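The price of a quiet kitchen

The showroom for the Wynne rangehood is carpeted, which should be your first clue. Carpet swallows noise. So do the heavy curtains, and so does the salesman, who drops his voice when he switches the thing on. "Barely a whisper," he says, and in there I suppose it is.

I took one home on trial. Over a gas burner, with onions going and a tiled wall behind, it sounded like a hair dryer in the next room. The old hood, a Korana that came with the house, sounded like a hair dryer in the same room. The difference cost $1,282 before the electrician.

Quiet is the new colour in kitchens. Farkberg sells a "hushed" dishwasher, Ultex a "calm" fridge, and each brochure has a decibel figure in large type with the test conditions in grey at the back. Hywel Gronow, who has installed hoods for most of his working life, doesn't think much of either. "They test it on low," he told me. "Have you ever cooked a steak on low?"

His own advice is duller. Shorten the duct, take out the bends, wash the filter. He charged one customer $324 to straighten a run through the ceiling, and she cancelled an order for a new hood worth over $950.

Mared Rowlands, who designs kitchens, is kinder to the makers. Open-plan living put the fan beside the television, she says, and people are entitled to want some peace. Fair enough. But she also admits that most of her clients never go past the middle speed, and that a $700 model would have done them. 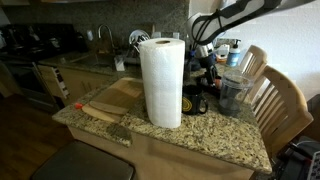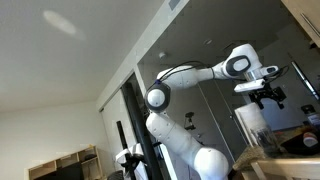
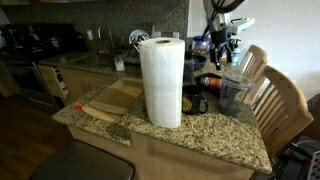
Is a quieter rangehood worth paying extra for?

Only if you've fixed the ducting first and can hear the new one running at the speed you cook on, preferably in a room without carpet.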